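Week 6: Sewn strength and load testing of webbing

Read sections 1 and 2 before Tuesday's lab. Bring the Dunberg data sheet.

## 1. Seam efficiency

Seam efficiency is the breaking load of the joined sample divided by the breaking load of the unsewn webbing, given as a percentage. For a lapped join in flat woven tape, failure usually starts at the first row of stitches on the loaded side. Adding rows past a certain point lowers efficiency, as each needle hole damages yarns in the tape.

Worked case: unsewn tape breaks at 1000 N and the lapped sample at 557 N. Efficiency is 55.7%. Record the failure mode next to the figure (thread break, yarn break at the needle line, or slippage). 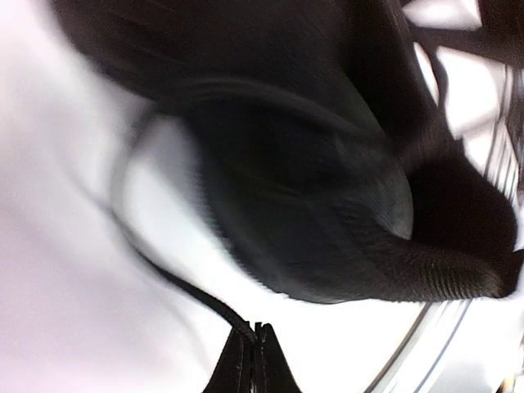 Najwa Bitar objected last term that a single percentage hides too much: two joins with the same efficiency can fail in quite different ways, and the one that slips gives warning while the one that tears does not. The marking guide now gives equal weight to the failure mode.

## 2. Sample preparation

- Condition samples overnight in the lab atmosphere.
- Cut with a hot knife. Discard any end with a hard bead.
- Overlap: 35 mm for all lapped joins.
- Clamp with the fibres parallel to the load axis. Jaw breaks are void.

## 3. Reporting

Tabulate all 22 results, including voids. Give the mean and range in newtons. Colour plots are optional. Submit to Yufang Fu by 4 pm.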